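Kinship Care Navigation

Category: Child Welfare and Family Services
By Meriem Kamel
Jul 25, 2024
5 min read

Kinship care navigation is a kind of family support in which a trained worker, usually called a navigator, helps grandparents, aunts, uncles, older siblings and close family friends who have taken in a child. The work sits somewhere between casework and plain neighborly help, and most of it is offered by nonprofit agencies under contract with a county or a state. A navigator does not decide where a child will live and does not report to the court, and families often find that this makes the conversation a good deal easier.

The idea grew out of a simple observation made in many agencies over the years: relatives tend to step in quickly, sometimes overnight, and they do it without the classes, the licensing visits and the monthly check that a foster parent would have. A grandmother may find herself enrolling a second grader in school on Monday's clothes and no paperwork at all — and the school, quite reasonably, wants the paperwork. 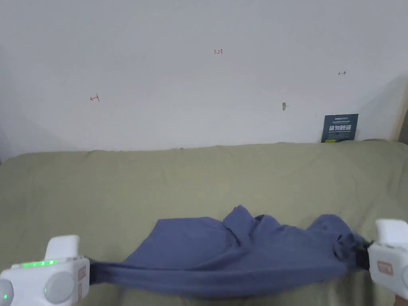 What does a navigator do in the first few weeks? Most of the early work is practical, such as finding out which benefits the child can receive, gathering birth and medical records, and explaining the difference between informal care, guardianship and adoption.

The Buenaventura program

One of the better documented programs is the one in Buenaventura, run by the family agency Stanar. It began one December with two navigators and a borrowed office, and in its first full year it worked with 120 households. By its fourth year the number had grown to 582, and the phone line alone had taken 3,564 calls. Konrad Berchtold, who directed the program through those years, wrote in its annual report that callers rarely asked for money first. "They ask whether they are allowed to sign the field trip form," he noted, and the line has been quoted at a fair number of staff trainings since.

Stanar's navigators also hold a support group twice a month, with supper and child care provided, and they keep a small emergency fund that pays up to $400 per household for beds, car seats, school shoes and the like. Families apply on a single page, and the answer generally comes back within two working days.

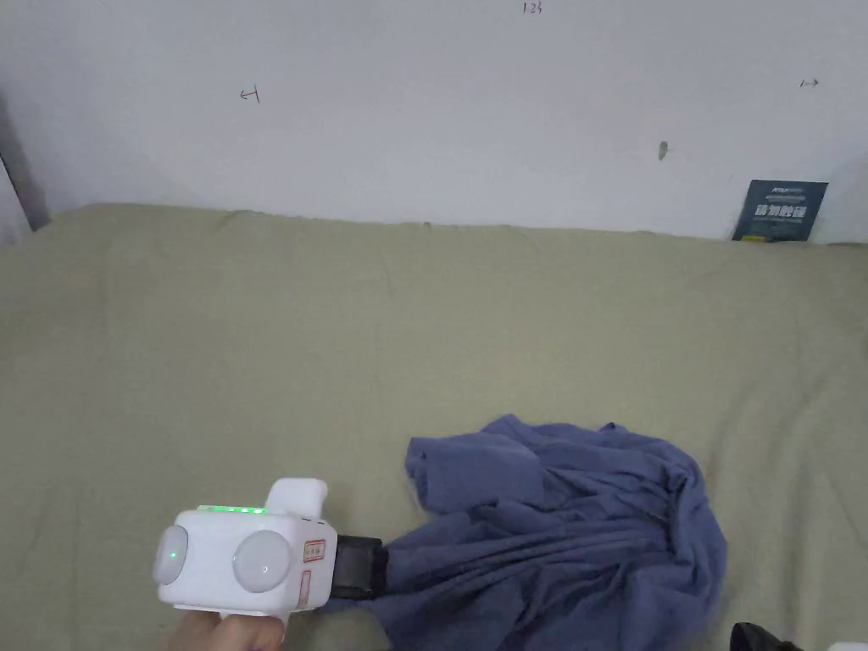 The fund was first paid for by a grant from the Brultia foundation and later moved into the agency's regular budget, where it has stayed. Case notes and referrals are kept in Lultix, a records system shared with two neighboring agencies, so that a family who moves across the county line doesn't have to tell the whole long story over again.

Criticism and open questions

Navigation has its doubters, many of them friendly ones. Some advocates worry that a good navigator can make an underfunded system look kinder than it is, and that relatives would be better served by payments equal to those of licensed foster homes. Others point out that informal caregivers, who never come to the attention of a court, are still the hardest to reach. Programs differ too in how long they stay with a family. Stanar closes a case after a year but lets any caregiver reopen it with a phone call.

See also: guardianship; respite care; family group conferencing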